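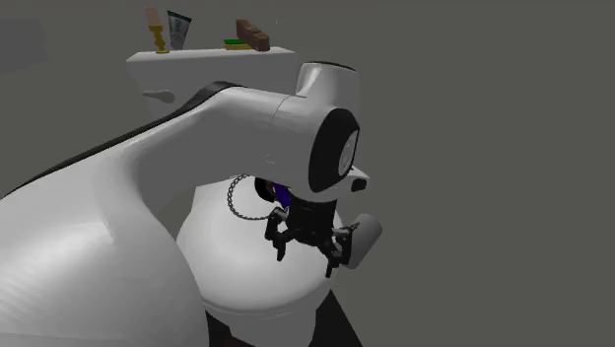 # Chapter 2: Demonstrating a Task

## Learning outcomes

On completing this chapter, students should be able to:

- distinguish between kinesthetic teaching and teleoperation, and choose between them for a given task;
- describe what is recorded during a demonstration and at what point recording should start and stop;
- prepare a written task statement that a second operator could follow;
- recognize demonstrations that should be excluded from a training set, and record the grounds for excluding them.

## 2.1 Introduction

Chapter 1 treated the robot arm as a mechanism to be programmed. The programmer wrote down a sequence of joint positions or tool positions, and the controller carried them out in order. That approach remains suitable wherever parts arrive in the same place and in the same orientation each time. It is poorly suited to household work, in which objects are moved between one use and the next, and in which the person who knows how to do the job may never have written a line of code.

The present chapter deals with a second approach. A person shows the robot the task, either by moving the arm directly or by controlling it from a distance, and the movements are stored. A stored movement may be replayed as it stands, or it may be combined with others and used to train a control policy. In both cases the quality of the result depends heavily on the quality of what was shown. Students who are already comfortable with programming sometimes regard demonstration as the easy part of the work. The laboratory exercises at the end of this chapter are intended to correct that view.

## 2.2 Two ways of showing

In **kinesthetic teaching**, the operator takes hold of the arm and guides it through the task by hand. The controller compensates for the weight of the arm, so that a modest push is enough to move it, and the joint positions are logged throughout. The operator feels contact directly: a lid that sticks or a handle that reaches its stop is noticed at once. The method has two principal drawbacks. The operator's hands and body may block the cameras, and the forces that the operator applies are mixed with those that arise from the task.

In **teleoperation**, the operator stands or sits apart from the arm and moves it through an input device. The device may be a hand controller, a jointed leader arm of similar shape to the robot, or a plain keyboard. The view of the cameras stays clear, and what the robot records is what it would itself see when working alone. On the other hand, the operator must judge depth and contact from a screen or from a distance, and many operators have difficulty at first with small rotations of the wrist.

Teleoperation has the further advantage that it may be carried out in simulation. An operator using the same input device can work with a rendered arm and rendered objects, and the exercise can be reset to its starting state at the press of a key. Errors cost nothing but time. For this reason the Stosura course sequence, on which this book is based, places simulated demonstration before any work with physical equipment.

Simulation is an incomplete substitute. Contact between soft, thin or linked objects is difficult to model, and a grasp that holds in the simulator may slip on the bench. Section 2.6 returns to this point.

## 2.3 The task statement

Every demonstration should begin with a written task statement. The statement names the object to be handled, its starting condition and the condition in which it is to be left. It does not prescribe the path of the arm.

Consider the instruction "tidy the bathroom". Two competent operators given this instruction will produce recordings that have little in common, and a policy trained on both will be pulled in different directions. The instruction "pick up the sponge and place it flat on the shelf" is far narrower. It leaves the operator free to choose an approach, yet it allows any observer to say whether the task was completed.

A statement should also specify what is to remain undisturbed. Objects standing near the work are easily knocked by the forearm while the operator's attention is fixed on the fingers. If disturbing them counts as failure, the statement must say so before recording starts.

## 2.4 Starting and stopping the record

A recording should start with the arm at its home position and at rest. It should stop once the final condition has been reached and the gripper has withdrawn. Long pauses are a frequent fault among beginners. The operator stops to think, the arm hangs still, and the pause is stored with everything else. A policy trained on such records may learn to hesitate in the same place.

> **Case note: the Osden teaching laboratory**
>
> Students at Osden work in pairs, one operating and one observing. Under the procedure introduced by Purificación Paredes, the observer keeps a paper log and marks each attempt as *keep*, *discard* or *review* before the recording is played back. In one May session, 19 attempts were marked for review. The pairs then exchanged logs and judged one another's recordings. Most disagreements concerned the task statement; the handling of the arm was seldom in dispute.

## 2.5 Key terms

**Demonstration** – a single recorded performance of a task, from start condition to end condition.

**Leader arm** – an input device whose joints correspond to those of the robot being controlled.

**Home position** – the agreed resting posture from which each recording begins.

**Replay** – the execution of a stored movement without alteration.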